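연예 단신의 정정, 어디에 어떻게 쓰는가
발표자 노트 (배포용, 4월 17일 일요일)

시작 전 확인
마이크 켜고 슬라이드 리모컨 확인. 물은 연단 왼쪽. 질문은 중간에 받지 않고 뒤에 몰아서 받는다고 먼저 말할 것. 자료 파일은 끝나고 행사 게시판에 올린다고 안내.

1. 인사와 범위

안녕하세요. 도버(Dawber)에서 연예 단신을 편집하고 있습니다. 오늘은 정정 이야기를 하겠습니다. 큰 오보나 소송까지 간 사건은 다루지 않습니다. 제가 매일 보는 것은 훨씬 작은 글입니다. 누가 어디로 여행을 갔다, 누가 누구의 생일에 사진을 올렸다, 드라마에 새로 합류한다, 공항에서 무슨 가방을 들었다. 세 문단에서 다섯 문단짜리 글이고, 대부분은 올라간 날 저녁이면 아무도 다시 열지 않습니다.

그런데 이런 글도 틀립니다. 틀린 채로 검색에 남고, 다른 사이트가 가져가고, 한참 뒤에 팬 위키의 각주가 됩니다. 짧은 글이라서 고치기는 쉬운데, 고쳤다는 사실을 어디에 적을지는 의외로 정해 둔 곳이 적습니다. 저희도 정해 둔 것이 없었습니다.

(여기서 청중에게 손 들어 보라고 할 것. 정정 양식이 문서로 있는 팀이 있는지. 답이 적어도 오래 기다리지 말고 넘어감.)

2. 무엇을 세어 보았나

지난 2월에 나간 글을 전부 다시 읽었습니다. 2,373건입니다. 단신, 사진 글, 방송 요약을 모두 합친 숫자이고 인터뷰는 뺐습니다. 네 명이 나누어 읽었고, 자기가 쓴 글은 자기가 읽지 않게 했습니다.

이 가운데 올라간 뒤에 본문이나 제목이 바뀐 글을 따로 뽑았습니다. 오탈자만 고친 것은 뺐습니다. 사실관계가 바뀐 글은 28건이었습니다. 그중 글 안에 고쳤다는 표시가 있는 것은 13건입니다. 나머지는 조용히 고쳐져 있었습니다.

여기서 숫자가 적다고 안심하면 안 됩니다. 28건은 저희가 알아채고 고친 글입니다. 틀렸는데 아무도 모르는 글은 이 숫자에 없습니다. 질문이 나올 것 같으니 미리 말해 둘 것. 전체 오류율을 조사한 것이 아니고, 수정 기록을 조사한 것입니다. 한 달 치라서 계절 영향도 있습니다. 시상식이 몰린 달은 글의 성격이 다릅니다.

(표는 읽지 말 것. 지난번 발표에서 표를 읽다가 시간을 다 썼음.)

3. 어떤 것이 틀리는가

유형별로 보겠습니다. 많은 순서로 말합니다.

가장 많은 것은 시점입니다. 소셜 미디어에 오늘 올라온 사진을 오늘 찍은 사진으로 쓰는 경우입니다. 배우가 휴가 사진을 올리면 단신은 보통 "현재 휴가 중"이라고 씁니다. 게시물에는 그런 말이 없습니다. 실제로는 휴가에서 돌아와 촬영장에 있는 경우가 꽤 있고, 그러면 같은 날 촬영장 목격담과 저희 글이 서로 어긋납니다. 독자는 거기서 열애설이나 불화설을 만들어 냅니다. 글쓴이는 그런 뜻이 전혀 없었는데 소문의 재료를 제공한 셈이 됩니다.

두 번째는 관계입니다. 함께 찍힌 사람을 가족이나 연인으로 적는 것. 조카를 딸이라고 쓴 글이 있었고, 매니저를 남편이라고 쓴 글도 있었습니다. 사진 속 인물의 관계는 당사자가 글로 적었거나 소속사가 확인해 준 경우에만 쓰는 것으로 바꾸었습니다. 확인이 안 되면 "일행"이라고 씁니다. 심심한 단어지만 틀리지는 않습니다.

세 번째는 장소입니다. 해시태그에 도시 이름이 있으면 그 도시라고 쓰는데, 해시태그는 광고 문구일 때가 있습니다. 브랜드 행사 제목에 도시 이름이 들어가는 경우를 조심해야 합니다.

네 번째는 출연 정보입니다. 이건 사례로 말씀드리겠습니다.

4. 사례: 실트데일

드라마 〈실트데일(Siltdale)〉 두 번째 시즌에 관한 단신입니다. 저희는 밴드 플릴테티(Pliltetti)의 보컬이 조연으로 합류한다고 썼습니다. 근거는 소속사 브루소프(Brusov)의 일정표였습니다. 일정표에 드라마 제목이 있고 옆에 "참여"라고 적혀 있었습니다. 글쓴이는 출연으로 읽었고 저도 그렇게 읽고 내보냈습니다.

실제로는 주제가 녹음이었습니다. 브루소프에서 오후에 전화가 왔고, 저희는 바로 제목과 첫 문단을 고쳤습니다. 여기까지는 빨랐습니다. 문제는 그다음입니다. 제목은 고쳤는데 주소창의 글 제목은 그대로였습니다. 소셜 미디어에 자동으로 올라간 소개 문구도 그대로였습니다. 앱 알림은 이미 나간 뒤였습니다. 그리고 글 안에는 고쳤다는 말이 한 줄도 없었습니다.

그러니까 알림을 보고 들어온 사람은 출연한다는 알림을 누르고 들어와서 주제가를 부른다는 글을 읽게 됩니다. 자기가 잘못 본 줄 압니다. 댓글에 "출연이라고 하지 않았나요"라는 질문이 달렸고, 다른 독자가 "원래 주제가라고 되어 있었는데요"라고 답했습니다. 두 사람 다 자기가 본 대로 말한 것입니다. 그 아래로 다툼이 길게 이어졌습니다. 저희가 한 줄만 적었으면 없었을 다툼입니다.

(사례에서 글쓴이 이름은 말하지 않음. 최종 확인은 내가 했으므로 내 실수로 말할 것.)
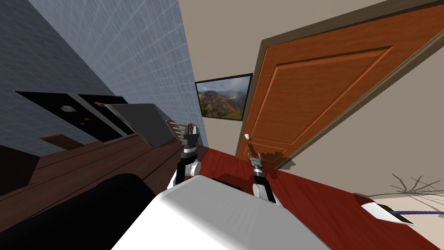 시뮬레이션 화면. 흰색 몸체의 로봇과 앞으로 들어 올린 두 팔.

5. 정정 문구를 쓰는 자리

선택지는 세 가지였습니다. 맨 위, 맨 아래, 고친 문장 바로 옆.

맨 위에 두면 누구나 봅니다. 대신 글이 짧아서 정정 문구가 본문만큼 커집니다. 날짜 하나 틀린 글이 사과문처럼 보입니다. 편집자들이 이것을 싫어해서 결국 정정 자체를 안 쓰게 됩니다. 실제로 예전에 잠깐 맨 위로 정했던 적이 있는데, 그 기간에 표시가 더 늘지 않았습니다.

맨 아래에 두면 쓰는 사람의 부담은 적습니다. 그런데 사진이 많은 글에서는 마지막 사진 밑, 관련 글 목록 위에 끼어서 읽히지 않습니다. 휴대전화로 보면 광고와 구별이 안 됩니다.

고친 문장 옆에 괄호로 넣는 방법은 정확하지만 글이 지저분해집니다. 한 글을 두 번 고치면 읽기가 어렵습니다.

지금은 이렇게 나누어 씁니다.
제목이나 첫 문단의 사실이 바뀌었으면 맨 위.
본문 뒤쪽의 세부 사항이면 맨 아래.
사진 설명이 틀렸으면 그 사진 설명 안에.
문장 옆 괄호는 쓰지 않습니다.

사진 설명은 따로 말씀드려야 합니다. 연예 글의 독자는 본문보다 사진 설명을 먼저 읽습니다. 그런데 저희 편집 도구에서는 사진 설명을 고쳐도 수정 기록이 남지 않았습니다. 2월 글을 다시 읽을 때도 사진 설명은 본문과 따로 대조해야 했습니다. 개발팀에 요청해서 지금은 남습니다. 쓰시는 도구에서 한번 확인해 보시기 바랍니다. 아무 글이나 하나 골라 사진 설명을 고쳐 보고 기록 화면을 열면 됩니다.

6. 문구

문구는 짧게, 틀린 내용과 맞는 내용을 둘 다 적습니다. 예를 읽겠습니다.

"처음 글에는 〈실트데일〉에 배우로 출연한다고 적었으나, 주제가 녹음에 참여하는 것이어서 고쳤습니다."

이 정도면 됩니다. "일부 내용이 수정되었습니다"는 쓰지 않습니다. 무엇이 바뀌었는지 알 수 없는 문구는 독자에게 쓸모가 없고, 오히려 무언가 감춘다는 인상을 줍니다. "독자 여러분께 혼란을 드려"로 시작하는 문장도 단신에서는 뺐습니다. 사과가 필요한 경우는 당사자에게 따로 합니다.

예외가 하나 있습니다. 틀린 내용을 다시 적는 것만으로 피해가 생길 때입니다. 가족 관계, 건강, 임신에 관한 내용이 그렇습니다. 이때는 틀린 내용을 반복하지 않고 "가족에 관한 사실과 다른 내용을 삭제했습니다"라고만 적습니다. 미성년 자녀가 나오는 글은 편집장이 문구를 봅니다. 아이 이름이나 학교를 짐작하게 하는 단어가 있으면 그것도 같이 지웁니다.

(시간이 모자라면 7번은 건너뛰고 8번으로.)

7. 소셜 미디어와 알림

글만 고치면 절반만 고친 것입니다. 실트데일 건 이후로 순서를 적어서 벽에 붙여 두었습니다.

본문과 제목을 고친다.
정정 문구를 넣는다.
자동으로 올라간 소개 게시물을 확인한다.
게시물이 고칠 수 있는 종류면 고치고, 아니면 답글로 정정을 단다.
알림이 나간 글이면 같은 대상에게 다시 보낼지 편집장이 정한다.
댓글 맨 위에 정정 안내를 고정한다.
제보한 사람에게 답장한다.

게시물을 지우는 것은 마지막 방법으로 둡니다. 지우면 화면 캡처만 남고, 캡처에는 정정이 붙지 않습니다. 팬 계정들은 저희보다 빨리 캡처합니다. 지운 경우에도 왜 지웠는지 새 게시물로 적습니다.

알림은 아직 답이 없습니다. 정정 알림을 보내면 처음 글을 안 본 사람까지 틀린 내용을 알게 됩니다. 안 보내면 처음 알림만 본 사람은 계속 잘못 압니다. 지금은 출연, 결혼, 이별, 사망에 관한 글만 다시 보냅니다. 다른 팀은 어떻게 하시는지 뒤에 듣고 싶습니다.

가져다 쓴 사이트에 연락하는 일도 있습니다. 저희 글을 출처로 적은 곳에는 메일을 보냅니다. 답이 오는 곳이 적습니다. 그래도 보낸 기록은 남겨 둡니다. 소속사에서 나중에 물어볼 때 이 기록이 있으면 대화가 빨리 끝납니다.

8. 소속사의 수정 요청

정정과 수정 요청은 구별합니다. 소속사가 전화해서 고쳐 달라는 것 중에는 틀린 것도 있고, 맞지만 싫은 것도 있습니다. 사진이 마음에 안 든다, 나이를 빼 달라, 전 소속사 이름을 빼 달라. 이런 것은 정정이 아닙니다. 들어줄 때도 있고 안 들어줄 때도 있는데, 들어주더라도 정정 문구를 쓰지는 않습니다. 대신 내부 기록에는 요청한 곳과 바뀐 내용을 적습니다.

브루소프는 요청을 메일로만 받기로 합의했습니다. 전화로 받으면 누가 무엇을 약속했는지 나중에 서로 기억이 다릅니다. 급한 것은 전화로 먼저 말하고 메일을 뒤따라 보내는 것으로 했습니다. 그 뒤로 요청 자체가 짧아졌습니다. 문장 단위로 어디가 틀렸는지 적어 보내 주니까 저희도 확인이 편합니다.

팬들의 제보도 같은 양식으로 받습니다. 틀린 문장, 맞는 내용, 근거 주소. 팬 제보는 근거가 소속사 자료보다 자세할 때가 많습니다. 방송 날짜나 앨범 수록곡은 팬이 거의 맞습니다. 관계나 감정에 관한 제보는 조심해서 봅니다.

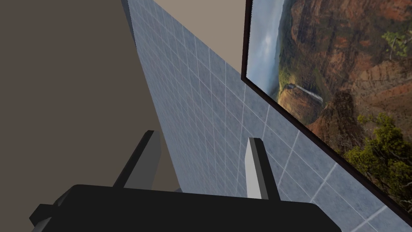
노르베르트 페케테는 지난번 모임에서 이 부분에 반대했습니다. 소속사 요청으로 바뀐 내용도 독자에게 보여야 한다는 것이었습니다. 틀렸든 싫었든 독자가 읽던 글이 바뀐 것은 같고, 내부 기록은 독자가 볼 수 없으니 없는 것과 마찬가지라고 했습니다. 문구가 부담스러우면 "소속사 요청으로 사진을 교체했습니다" 한 줄이면 된다고도 했습니다.

저는 아직 반은 동의하고 반은 동의하지 않습니다. 사진 교체까지 다 적으면 글마다 문구가 붙고, 정작 사실이 틀린 글의 정정이 묻힙니다. 다만 글의 내용이 요청으로 줄어든 경우에는 그 말이 맞다고 봅니다. 그래서 다음 개정 때 문단 하나 이상이 빠진 글에는 표시를 넣는 안을 올려 두었습니다. 통과될지는 모릅니다.

9. 글 쓰는 사람과의 관계

정정 건수를 개인 평가에 넣지 않습니다. 넣으면 조용히 고칩니다. 2월에 표시 없이 고친 글을 쓴 사람들에게 이유를 물어보았는데, 가장 많은 대답은 "표시해야 하는지 몰랐다"였고 그다음이 "편집자가 그냥 고치라고 했다"였습니다. 숨기려고 한 사람은 없었습니다. 양식이 없으면 가장 빠른 방법으로 합니다.

지금은 정정 한 건마다 공유 문서에 한 줄을 적습니다. 글 주소, 틀린 내용, 어떻게 알았는지. 이름은 적지 않습니다. 금요일 회의에서 같이 읽는데 오래 걸리지 않습니다. 같은 유형이 반복되면 작성 지침을 고칩니다. "현재 휴가 중" 대신 "휴가 사진을 공개했다"라고 쓰는 규칙이 여기서 나왔습니다. "참여"라는 단어를 보면 무엇으로 참여하는지 물어본다는 규칙도 마찬가지입니다.

새로 온 사람에게는 첫날 정정 문구를 직접 써 보게 합니다. 지난 글 하나를 주고 틀린 곳을 알려 준 다음 문구를 쓰고 위치를 정하게 합니다. 나중에 실제로 틀렸을 때 손이 덜 굳습니다.

10. 오래된 글

질문이 자주 나오는 부분이라 따로 넣었습니다. 몇 해 지난 글이 틀렸다는 제보가 오면 고칩니다. 문구는 같은 양식이고 고친 날짜를 붙입니다. 다만 당시에는 맞았고 지금 사정이 달라진 글은 고치지 않습니다. 헤어진 부부의 결혼 기사는 그대로 둡니다. 당사자가 검색에서 빼 달라고 하면 따로 검토합니다. 이건 법무 담당과 같이 보는 일이라 오늘은 자세히 말하지 않겠습니다.

질문 받기
예상 질문: 자동 번역판은 어떻게 하나. 답: 원문을 고치면 번역판은 하루 뒤에 바뀐다. 그 사이에는 번역판을 내린다.
예상 질문: 영상 단신은. 답: 설명란과 고정 댓글에 적는다. 영상 자체는 다시 올리지 않는다.
예상 질문: 양식 파일을 받을 수 있나. 답: 게시판에 올린다. 회사 이름만 바꿔서 써도 된다.
모르는 것은 모른다고 하고 메일 주소를 받아 둘 것.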